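3. Materials and Methods

3.1 Sample frame

The survey covered occupied dwellings in Urkton and Midell, two towns with a similar age of housing stock but different water supplies. Urkton draws from a limestone aquifer and its tap water is hard. Midell is fed by an upland reservoir and its water is soft. Households were drawn from the two municipal address lists, and a letter was sent to each address in August. Of the households that replied, 523 met the entry rules: a kitchen or utility surface with a dark, patterned finish, in daily use, and no refinishing within the previous two years. A further 103 replied but were excluded, in most cases because the surface was light in color or plain.

The restriction to dark, patterned finishes follows from the purpose of the study. Mineral spotting, dried detergent film and fine abrasion are all seen as pale marks. On a pale surface they are hard to find by eye, and owners tend to clean less often as a result. On a plain dark surface they are found at once. Patterned dark surfaces fall between the two, and earlier work on cleaning frequency has mostly left them out.

3.2 Surface classes

Finishes were sorted by gloss and by the form of the pattern. Gloss was read with a handheld meter at three points on each surface and averaged. Pattern form was scored by eye as speckled, veined or mixed. A surface was called veined when its pale markings ran as connected lines longer than the width of a hand, and speckled when no marking reached that length. Veined surfaces were further split by whether the veins were of one color or several (Figure 1).
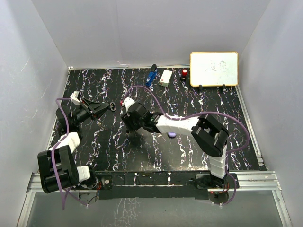 Vein color matters because the marks left by hard water are close to white and are easily taken for part of the pattern. Where all veins are white, a rater has only shape to go on. With a finish like the one in Figure 1a, where white veins run alongside lilac and pale-yellow ones on glossy black, the tinted veins can be set aside and only the white ones need a second look. We therefore recorded single-color and multi-color veining as separate classes and did not pool them at any stage. Raters were told to trace any doubtful white line to both ends before scoring it. A line that ended in a rounded edge or a ring was scored as a deposit, and a line that faded or branched was scored as pattern.

3.3 Spotting and film

Deposits were scored on a grid laid over the part of the surface nearest the sink, or nearest the main work area where there was no sink. The grid had 200 cells. A cell was marked positive if it held any deposit visible at arm's length under the room's own lighting. A second pass was made with a hand lamp held low at the side of the surface, and the two passes were stored as separate variables. The low lamp raises the count on matte surfaces far more than on glossy ones – a known effect of scattered light that we did not try to correct.

After the second pass, half of each grid was wiped with a damp cotton cloth and dried. The other half was left alone. Marks that stayed on the wiped half were recorded as persistent. Film was scored only on the unwiped half, using a four-step scale from none to heavy.

3.4 Cleaning products

Residents were asked to show the product they used most often on the surface. Products were grouped as acidic, neutral or alkaline from a strip test made on site, and the label was not consulted. Two local products came up often enough to be given their own codes. Phí, a neutral spray, was common in Midell. Zarnuletti, an acidic liquid sold in refill pouches, was found almost entirely in Urkton, as might be expected from the difference in water. Households that used both were coded by the one used on the day before the visit.

Residents also kept a wiping log for one week. Each entry gave the time of day, the product and whether the surface was dried afterward. Logs with a gap of more than one day were dropped from the analysis of frequency but kept for the analysis of product type.

3.5 Abrasion of adjoining walls

Wall surfaces next to the work surface were scored in the same visit. Marks were divided into scuffs, meaning material added to or smeared on the wall, and scratches, meaning narrow lines with no smear. Where a mark could be either, it was entered as a scuff. Each mark was placed in the lower, middle or upper third of the wall. In all, 696 wall faces were scored across the two towns. Faces hidden by appliances were entered as missing, and no attempt was made to move anything.

Single marks on otherwise smooth walls gave the raters the most trouble. A short whitish scuff at the foot of a pale wall, or a thin scratch running at a slant across it (both in Figure 1b), can be missed when the rater stands square to the face. The protocol calls for each wall to be viewed once from either side.
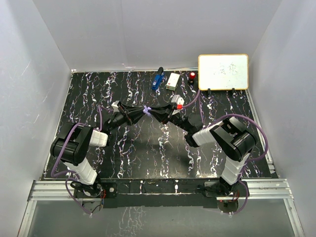 Figure 1. Multi-color veining on black work surfaces with pale enclosing walls. (a) Glossy finish with white, lilac and pale-yellow veins; faint scuffs and scratches on the lower part of the left wall. (b) White veins with faint purple and orange edges; scuff at the foot of the back wall and thin scratch on the left wall.

3.6 Rater agreement

Two raters scored every tenth surface independently, without seeing each other's sheets. Agreement was computed for each variable by town and by surface class. Where the two differed on pattern form, the surface was visited again by both and a joint score was entered. Differences on deposit counts were not settled in this way – the mean of the two was used. Agreement was lowest for single-color veining under room lighting, and that variable is reported in Section 4 with both raters' values shown.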